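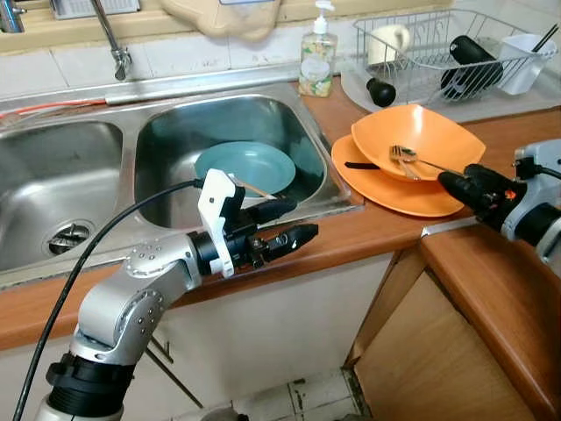 Teal plate in the right-hand basin

Speaking to strangers: running a language table when you only half speak the language
Notes for my talk at the Clotport study day
Last updated: 18 May 2023
Print this page | E-mail this page

(Wait for the door to shut. Water. Slow down!)

Hello everyone, bom dia to the two of you at the back. I look after the language tables at the Dustetwood self-access centre, and I have 40 minutes, so please wave at me if I'm still on the first half when the coffee arrives.

Quick show of hands. Who here runs a conversation table of any kind? And who runs one in a language they'd be embarrassed to order lunch in? Keep your hand up if it's that one, I want to talk to you afterwards.

So, I host the Portuguese table and my Portuguese is ropey. I got the job when Cristóvão Calado went down to part-time and there was a gap on the timetable (he still does every other week, and the students can tell the difference within about a sentence). I said yes without thinking very hard. My first session I wrote out eleven questions on a card, asked all of them in the first ten minutes and then we sat and looked at each other.

(Pause here. People usually laugh. If they don't, carry on.)

What changed it for me was bringing less. One topic and one silly task. "Tell us about a meal that went wrong" kept six people going for a whole session, in pretty shaky grammar, and I mostly nodded and asked "and then?" That's my main tip, so if you need to slip out early you can go now.

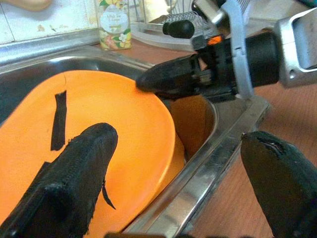
Right, correcting. I don't, or hardly. I keep a scrap of paper by me and write down the things people were reaching for, the word they mimed or said in English, and we look them up together in the last five minutes. I used to think a host who had to look things up would put people off. Our regulars seem to like it, and one of them now gets to the dictionary before I do, every single time.

Numbers, because somebody always asks (SLOWLY, and don't turn round to read the slide). The year before last we had 947 visits across all the tables. Last year it was 1,114. So that's 167 more, and I'd love to tell you it was my charm, but we also moved into the Ambrose room next to the café in August, and I think a fair bit of it was the café. I can't split the two. If anyone here knows how to, please come and find me.

Sign-up. We tried Murklow for booking places and I've gone off it. It's fine for tutorials. For a drop-in table it made people feel they'd let us down if they didn't turn up, so then they stayed away the next week as well. We're back to a sheet on the door and a pencil on a string.
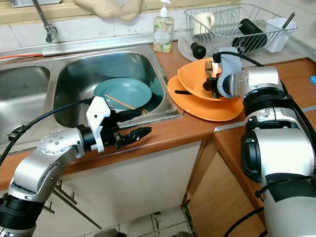 Plate with a wooden chopstick across it

Beginners! Nearly forgot, put this bit in bold. Complete beginners do come and they do sit there in terror. I put them next to me, I give them the topic card to read out, and I let them answer in English for as long as they like. Most of them try a word or two by the second visit.

Last thing before questions. I've left copies of the topic cards by the door, the Portuguese ones and the blank ones. Take a blank set and write your own, and e-mail me any good ones, I'm down to "pets" and "trains".

(Questions. Repeat each one for the back row. Collect the pens.)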